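Open day at the Rollance collection, Donska

I had wanted to see the Rollance for a few years, but it is only open to the public on a handful of days, and until now I had always been somewhere else. This January I was staying up the valley with my sister, so I took the bus down.

Getting there

The bus from the upper villages follows the Sanar most of the way and stops by the old bridge in Donska. From there it is a short uphill walk past the school. The sign for the museum is small and faces the wrong way if you are coming from the river. I walked past it and ended up at the fire station, where a man washing a truck pointed me back down the hill.

Entry is free on open days. You pay for the tour, which you book at the desk. I got a place on the one at 11, led by Iolo Mostyn. The coat room has hooks and no lockers, so bring a small bag you can carry.

The ground floor

The Rollance family ran a stone yard and later a building supply business, and they bought things on every trip they took. They did not specialize. The catalog has 3,047 entries and covers carvings, tools, toys, weights, roof tiles, buttons, and a large number of door handles. When the last of the family died the house and everything in it went to the town, with the condition that the collection stay together.

Mostyn explained that the ground floor is arranged the way the family kept it. There are no periods or regions. Large things sit next to small ones, and a carved stone can share a cabinet top with a little figure or a ball. Labels are kept in a binder by each door, and you look things up by shelf. I found this slow at first. After two rooms I had stopped using the binders and was just looking, then going back to check the few things I was curious about.

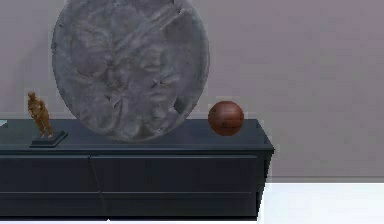 Upstairs: tiles and handles

The second floor is where the building trade side of the collection is. The roof tiles take up one long wall, hung on pegs in rows, and several still have marks pressed into them by the makers. One has the paw print of a dog. Mostyn said children ask for that one by name, although he did not tell us what the name was.

The door handles are in flat drawers. You are allowed to open them yourself, and there are cotton gloves in a box on top. I liked the iron ones best. A couple from the coast were restoring a house and spent so long with the brass ones that the tour went on without them. They caught up in the next room with two pages of sketches.

There is also a room of account books, which I expected to skip. It was better than it sounds. The family wrote down what they paid for everything, and also what they thought they should have paid. One line for a garden statue just says "too much" and is underlined twice.

The talk on cleaning stone

After the tour there was a talk in the back room by Branwen Gape, who looks after the stone pieces. She had 27 chairs set out and people standing behind them. Her subject was cleaning, and mostly how little of it she does.

She starts with a soft dry brush and a vacuum on low, with a piece of gauze over the nozzle to catch anything that comes loose. If that is enough, she stops there. Water comes next, on a swab, tested on the back of the piece first. She does not use vinegar or any household cleaner, and she was firm about it. Acid eats limestone, and a lot of worn carving in private homes is more worn than it needs to be because of somebody's kitchen cupboard.
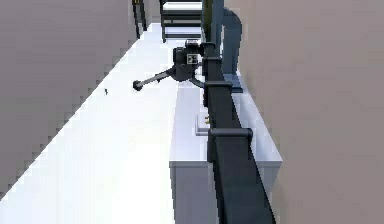
She also talked about light. A raking light, held low and to the side, brings up carving that you can't see at all straight on. She turned off the overhead lamps and did this with an ordinary flashlight on a slab that had looked blank to me, and there was a row of letters along the bottom. The letters have not been read yet. Two of them may be later additions.

Someone asked about moss on garden stone. Her answer was to leave it unless it is holding water against a crack. Someone else had brought a fragment wrapped in a towel and wanted a value for it. She doesn't give values, but she did look at it with him for a good ten minutes after the talk and told him how to store it – flat, padded, off the cellar floor.

The roof

The museum is collecting for roof repairs. The target for the first stage is 3,000, and there is a box by the door and a chart on the stairs. The work is on the north side, over the tile room, where there were two buckets on the day I went. I put something in the box.

Lunch

There is no café in the house. Most people went across the square to Gál, a bakery with a few tables in the back. The soup was bean with smoked pork and came with more bread than I could eat. The poppy seed cake was dry, and I would get the plum one next time. They close in the early afternoon, so go straight after the talk.

Practical notes

The stairs are steep and there is no elevator. The ground floor and the back room are both step-free from the side entrance, but you have to ring for someone to open it.

Photos are fine without flash. The shop is one shelf of postcards and a reprint of the 1st edition catalog, which leaves out the door handles entirely. They take cash only.

The last bus back up the valley leaves at a quarter past four. The shelter at the bridge stop has no bench, and the wind comes straight off the river, so I waited in the doorway of the pharmacy and ran when I saw the lights.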